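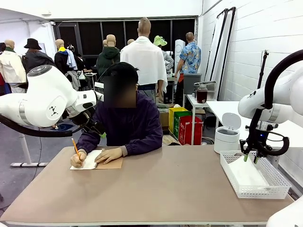
Notes by hand, in pencil, in a spiral notebook.

Mebrat Mamo wrote her first bread recipe in the back of a school planner. She has filled 29 notebooks since then, and most of what is sold at Gevia, her bakery on Abdella Street, started in one of them.

The entries are short. Flour weight, water, room temperature, time in the oven. If a loaf fails, she writes down why and leaves the page in. "I go back to the bad ones more than the good ones," she said.

Her rye took two years to get right. The version she sells now bakes at 230 degrees Celsius for around 40 minutes – hotter than most of the books told her to go. In October she began teaching a small evening class, and every student has to bring a notebook. Phones stay in coats.

The next class covers flatbreads.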